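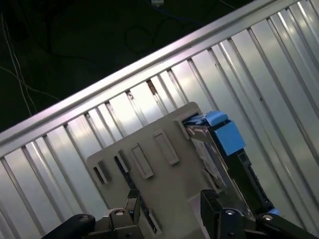 Unit 2: Reading a Vendor's Reliability Claims

Start with the brochure. Skerkum says its storage service "virtually never" loses a file. Ask what "virtually" is doing in that sentence, and who did the counting.

The usual support is a failure rate. In the Grasidia handout the rate comes from 1,135 drives watched for 11 months. Fine, but a drive sold with a five-year warranty has hardly begun its life by then. Early failures show up in such a study. Wear does not.

Next, what counts as a failure? Bozsik counts only drives returned and confirmed dead. Drives that got slow, or were thrown in a drawer by an annoyed customer, are missing from the total.

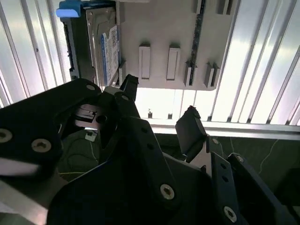 A 3.5-inch hard disk drive seated vertically in a pale gray mounting panel.

Be just as wary of averages. The Tustlow table gives one figure for all sites, hot rooms and cool rooms together. I would not buy a toaster on that evidence.

For discussion: find one reliability claim in an ad and write down the sample, the time span and the definition of failure. If any of these is missing, say so. Limit: 20 lines.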